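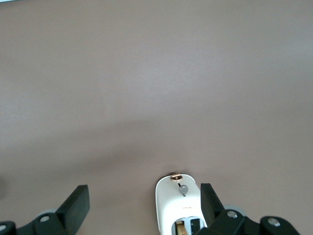

We spent most of the spring working out what it would cost to put an arm on a bench and keep it there, and this page is where I'm dumping the notes that go with the picture. The number everybody asked for first was the price of the gripper, so let me start there. Two quotes came in, one from Asent at $882 and one from Ketalen at $886, and I had a good laugh over four bucks after all those phone calls! So price was out as a tiebreaker and we got down to the boring stuff, like finger pads. The tall flat black ones you see on either side of the little white toaster are the style I'd budget for again, and I'd put spares on the very first order. Look how near the right pad is to the toaster's side while the left one still has a good stretch of tabletop to go - that kind of spacing is what I stare at when I'm deciding how much opening width we need to pay for.

**A few things about the bench, while you're looking at it**

I wanted a plain matte top and got my way. Shiny tops were cheaper from Sproģis (they had a closeout going in April) but I've fought with glare on wrist cameras before and I wasn't going to do it again to save $50. The color was whatever they had. I'd call it mauve, Chun-hung Yeh calls it "dentist."

**Things to practice on**

Please give this its own line in your budget. I didn't, and the toaster money came out of office supplies, which got me a very polite email from Amanuel Habte. We set aside $32 per item after that and it's been plenty for small kitchen stuff. I like a toaster for planning talks because it has a bit of everything: a glossy body with rounded corners, a coppery little lever, a round gray dial, and a slot with something that looks like a slice of bread down in it. If a vendor tells me their gripper is "general purpose," I ask which of those it can work and how many pad changes that takes. You learn a lot from how long they wait before answering.

**What I'd order in the first round**

- arm and controller (lease if you can, we went through Etitow and the monthly payment was easier to get approved)
- gripper, plus two extra sets of pads
- a wrist camera and a spare cable for it
- bench top, matte
- practice items, on their own line!!
- screws and a decent driver set, because the ones that ship in the box are awful

**What can wait**

A second arm. I know, I wanted one too. I had it in the draft until June and then took it out, and the money went to service coverage and a week of training for Chun-hung and me. The fancy adjustable lighting can wait too - soft, even light is all I was after, and I'd live with that for a while before spending more.

If you're putting together a request of your own and want the spreadsheet, ask me and I'll send it over. The shipping tab is still a mess, and the lease tab has Amanuel's comments in it, so read those before you change any of the formulas.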